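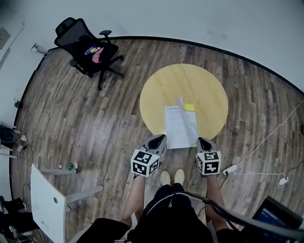

2 min read

Call for participants: working group on good practice for hand-held grippers

Plarkov is looking for people to help write and test a set of working rules for recording tasks with hand-held grippers. The rules will apply first at our Palline site and then at Athumani.

You will work through ordinary table tasks with a gripper in each hand, following the draft rules as written, and mark every rule that is unclear, slow or unsafe. The current draft has 228 items. We expect to drop a good many of them.

Topics still open:
- keeping cables off the walking area
- checking that markers are clean and fully visible
- handling papers that carry names or addresses
- rest breaks and grip strain
- when to discard a recording

You should be able to stand for an hour at a time and write clear notes in English. Experience in lab safety or quality control helps – it is not required. Robot operators are welcome, and so are people who have never held a gripper.

Sessions start at 9 a.m. and last two hours. The work runs through March. Participants receive $1000 on completion, and travel to Palline is paid separately.

To apply, send a short letter to Kipchumba Mfaume, standards lead, by the end of January. Please say which topic you would like to work on.

Related
Flutirar: stop and restart rules for shared work areas
Technical writer, Athumani
Marker care checklist, second draft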